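Haushaltshilfe mit Zeitgewinn: Wie die Automatisierung bei Doledwood den Arbeitstag verändert

Vallton, 9. Oktober 2020 — Wer bei Doledwood arbeitet, kommt morgens in fremde Wohnungen und macht dort, was eben anfällt: Kühlschränke einräumen, Vorräte sortieren, Taschen auspacken, zwischendurch auch einmal zuhören. Seit Juli ist bei dem Haushaltsdienst aus Vallton nun manches anders geworden, allerdings gar nicht so sehr in den Küchen selbst, sondern davor und danach, bei all dem Papierkram und der Planung, die früher gern bis in den Abend gedauert haben. 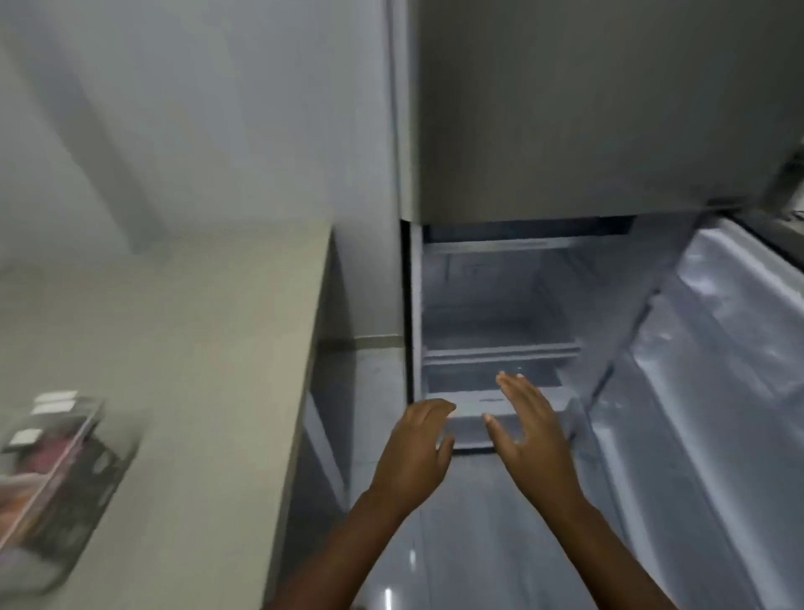
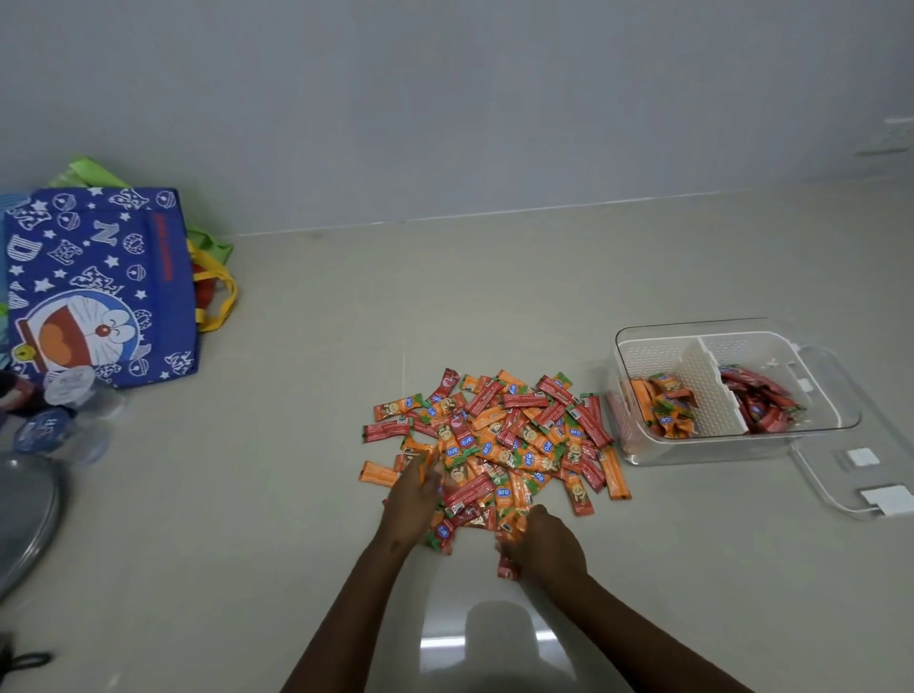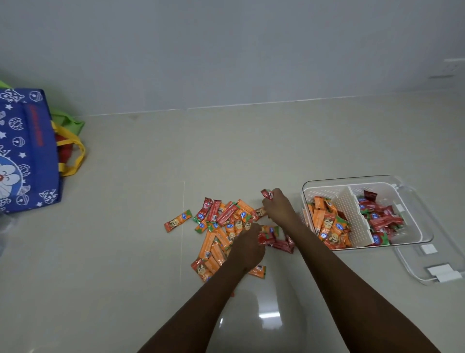
Unten am Kühlschrank und auf dem Fußboden beim Sortieren kleiner Snackpäckchen: Handarbeit, wie sie zum Alltag in den Haushalten gehört.

Die Software plant, die Menschen räumen ein

Das neue System heißt Cleria, stammt von der Firma McIver und übernimmt die Tourenplanung, die Einkaufslisten und das Nachbestellen von Vorräten für inzwischen 200 Haushalte in Vallton und den umliegenden Ortschaften. 72 Mitarbeiterinnen und Mitarbeiter bekommen ihren Tagesplan nun automatisch aufs Telefon, und wenn jemand krank wird oder ein Termin platzt, verteilt das Programm die Besuche neu — früher war das eine Sache von vielen Anrufen, meistens vor sieben Uhr in der Früh, und man kann sich vorstellen, wie beliebt diese Anrufe waren.

Morven Semple leitet die Einsatzplanung und hat die Umstellung von Anfang an begleitet. »Ich hatte ehrlich gesagt ein bisschen Bauchweh dabei«, erzählt sie und lacht. »Das Planen war ja mein Beruf, und da fragt man sich schon, was am Ende für einen übrig bleibt.« Übrig geblieben ist offenbar eine ganze Menge. Semple fährt jetzt an zwei Vormittagen in der Woche selbst mit hinaus, lernt neue Kolleginnen an und kennt viele der Haushalte, die für sie lange nur Namen auf einer Liste waren, endlich auch von innen.

Nach Angaben des Betriebs fallen durch die Automatisierung 150 Bürostunden im Monat weg. Stellen wurden deswegen keine gestrichen. Zwei Kräfte aus der Verwaltung haben in den Außendienst gewechselt, eine dritte kümmert sich jetzt um die Schulungen, und wer sich mit dem Telefon schwertut, darf seinen Plan weiterhin ausgedruckt mitnehmen (was, so hört man, gar nicht so wenige tun).

Ganz ohne Reibung ging es freilich nicht. In den ersten Wochen bestellte Cleria munter Vorräte nach, die noch reichlich im Schrank lagen, und manche Wege zwischen zwei Adressen waren so knapp berechnet, dass für ein freundliches Wort an der Tür kaum Zeit blieb. Auf Drängen der Belegschaft wurden die Besuche wieder etwas länger angesetzt. Die Bestellungen gibt nun immer ein Mensch frei, der vorher nachgesehen hat.

Bis zum kommenden Sommer sollen 800 weitere Artikel in die Bestelllisten aufgenommen werden. Semple wünscht sich außerdem eine Funktion, mit der die Teams untereinander Besuche tauschen können, und hat bei McIver auch schon deswegen angerufen. Die Antwort steht noch aus.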